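The Plain Table

26 Feb 2021

The most popular table Prollwood makes has no drawer, no shelf and no visible edge trim. It comes in one color, a gray so pale that most customers call it white when they phone to order it. The company sold 2,184 of them last year out of its shop in Zallolberg, where it also makes school desks, lab benches and a line of kitchen islands that it hopes people will ask about more often.

The table wasn't designed to be a hit. It started as a bench for the shop's own inspection room, where finished parts are laid out and checked for chips before they are packed. The staff needed a surface that would show a scratch on a brown part and a scratch on a black part equally well. White was tried first and gave people headaches under the ceiling lights. Dark gray hid the dust, which was a problem, as dust was one of the things they were looking for. The pale gray went in during August, and visitors began asking where they could buy one.

For a long time a work table at home meant something with a bit of character. People bought old doors and put them on trestles. They bought butcher block, oiled it for a year and then stopped. Those tables are still around and plenty of them are good. What has changed is how much gets done on them. The same six feet of table may be a desk in the morning, a place to cut out a sewing pattern after lunch and the spot where a lamp gets rewired in the evening. Wood grain looks fine under all of that, but it is hard to find a dropped needle on it.

I have worked at a pale table for three years now, in the back room of my house. Before that I had a dark walnut-look desk with a hutch. The hutch was where everything went to be forgotten: batteries that might be dead, the spare key to a shed we no longer own, takeout menus. When I got rid of it I didn't replace the storage. There is a cabinet across the room, and if I want the stapler I get up and walk to it. This sounded like a terrible arrangement when I set it up. I was used to it inside a week.

What goes behind the table

A table gets most of the attention, but the wall behind it does a lot of the work. Many of the home offices and hobby rooms I looked at for this story had good tables pushed against bad walls. Pegboard loaded with tools is useful if you reach for those tools every day. If you don't, it is a busy pattern at eye level. Strong colors cause a different kind of trouble. A red wall throws a pink cast onto a pale surface, and anyone matching paint or thread on it will get the match wrong.

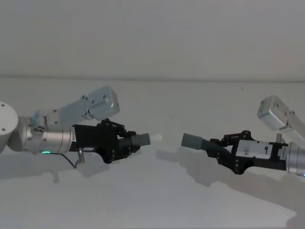 Coetzee, a small firm that fits out workrooms for schools and repair shops, paints nearly all of its walls a light gray in a flat finish. The reason has to do with glare. A glossy wall bounces the ceiling light back toward the person at the table, and a glossy tabletop does it again from below. A flat finish on both takes care of most of it. Coetzee also likes the wall to be a little different in tone from the table, so that the back edge of the top is easy to see. People set things down too close to an edge they can't make out.

You can test your own room before you buy any paint. Tape a sheet of plain paper to the wall behind the table and lay another one flat on top. Sit where you normally sit and turn on the lights you normally use. If one sheet looks yellow and the other blue, the bulbs don't match. If there is a bright patch on the lower sheet, move the lamp until it slides off to one side. I did this with an ordinary desk lamp and ended up shifting it two feet to the left, where the cord would barely reach.

Surfaces and what they put up with

There are a few ways to get a pale, flat top, and they differ more in use than they do in a catalog. Laminate is the cheap choice and holds up well until water gets into a seam. Painted board looks good for a year and then picks up gray rub marks wherever your forearms rest. Solid surface material costs the most and can be sanded when it gets scratched, though the sanded spot may look different from the rest for a while.

Prollwood offers a coated top under the name Prirus, and it asks buyers to send in a card after the first year saying how it has held up. Of the cards it got back from the last full year, 1,633 rated the top good or very good. The most common complaint was ink. Ballpoint wipes off if you catch it the same day and leaves a faint line if you don't. The second was coffee rings, and the third was that the table made the rest of the room look dirty.

That last one is fair. A pale surface shows crumbs, pencil dust and cat hair with no mercy at all. I wipe mine down before I start and again when I quit, with a damp cloth and a drop of dish soap. Scouring powder will dull the finish, and so will those white foam erasers if you lean on them. For glue, let it dry and push it off with a plastic card.

How much to leave out

People who like a clear table can be tiresome on the subject, and I'm not going to tell anyone to throw out their pen cup. Still, it is worth knowing what you use. For one month I put everything from my table into a box on the floor and took things out only as I needed them. A lamp, a notebook, scissors and a steel ruler came out and stayed out. The tape dispenser came out twice. The rest is still in the box – mostly chargers.

Depth matters more than length here. A deep table, thirty inches or more, has a strip along the back that you can't comfortably reach, and that strip fills up. A shallower one gives clutter nowhere to settle, but there isn't room for a large project. Coetzee gets around this by setting deep tables a few inches off the wall, so cords drop down behind and nothing can lean against it. Small parts do roll off the back – the firm will add a low lip if asked.

Prollwood's table is thirty inches deep and sells for $1,318 with the Prirus top, delivered within the county. The legs adjust for an uneven floor. It ships flat, and two people can put it together in an evening if they read the sheet first and leave the leg bolts loose until the top is on.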